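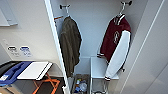
Figure 2. Two jackets on hangers in an open closet compartment.

4.2 Jackets and the "in-between" season

The part of the wardrobe diaries we enjoyed most was the outerwear. Coats had been expected to dominate the entries, given the long winters in Dronby, but the garment people wrote about at greatest length was the light jacket. It came up in May more than in any other month, and the entries are wonderfully detailed — where it was bought, who wore it first, which pocket has the hole in it.

Households in Dronby and Wiltis kept the diaries for 6 months and wrote down each time a garment was worn, lent, mended or put away. The finished set holds about 3000 entries, of which 1000 concern jackets of one kind or another. Following Kļaviņa's earlier coding scheme, we sorted these by how the garment was stored between wearings: hung in a closet, hung in the hallway, folded, or left on furniture.

Storage turned out to matter a great deal! Jackets kept on hangers in a closet were worn less often than those left in the hallway, even when the owner named the closet jacket as a favorite. One diarist in Wiltis wrote, "I love the green one but I forget it until I open the door looking for something else." Another had moved a school jacket from the hallway to the bedroom closet after graduation and did not record wearing it again, though she brushed it twice and refused to lend it to her brother.

We find this second group of entries especially exciting. Clothes that are cared for but seldom worn tend to vanish from surveys that ask only about use, and the diaries bring them back into view. Hjaltadóttir's term "resting garments" fits them well, and we adopt it in the rest of the paper. The Tunavance interviews, taken up in Section 5, give a fuller account of how a resting garment is passed on, and of the arguments that sometimes come with it.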